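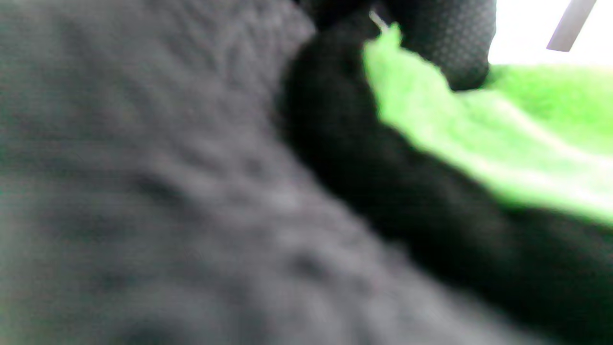
October | By the Ostmont Office of Public Programs

Members of the Ostmont textile care program visited the Wesness towel mill on Saturday for its fall open day. The mill employs 44 people and weaves for hotels in 3 counties. Visitors toured the dye house and the finishing room.

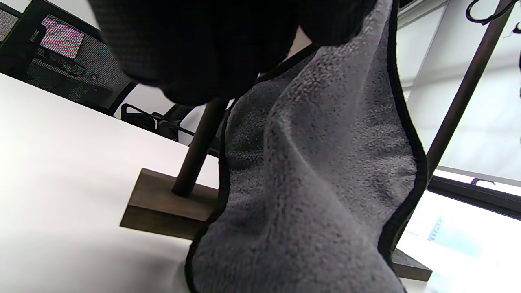

The tour closed with a talk on washing and storage. Microfiber should be laundered apart from cotton, without fabric softener. The next visit will be to Pasto.

510 shares | 2 comments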